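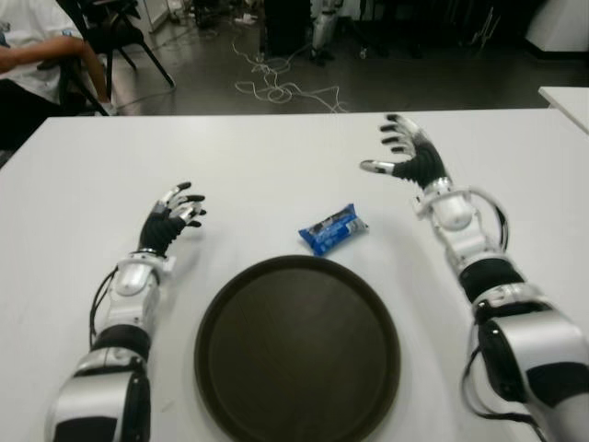

Zelov round serving tray, dark brown - 5 stars

I have bought this tray twice now, which should tell you something! The first went to my mother-in-law, Viorica Bucur, who borrowed it in July and has shown no sign of returning it. The second lives on the white table in our break room, and I like it even more there, where the dark brown really stands out.

What I love most is the raised rim. It's high enough to stop a snack bar or a spoon from sliding off when you turn a corner, but you can still pick things up without digging for them. I carried 12 little coffee cups down the hall on it and didn't lose a drop (well, one, and that was Margareta Anghel opening the door into me).

The matte finish is great too - no glare under the office lights, and fingerprints wipe away with a damp cloth. It does show flour and powdered sugar, so give it a quick wipe before guests come.

Two small gripes. There are no handles, so with a full load you need both hands underneath, and the paper label on the bottom took me 20 minutes and some cooking oil to get off. I'd also love a smaller size for just a mug and a cookie.

Still, it's the nicest plain tray I've owned, and I'm already eyeing one for the porch.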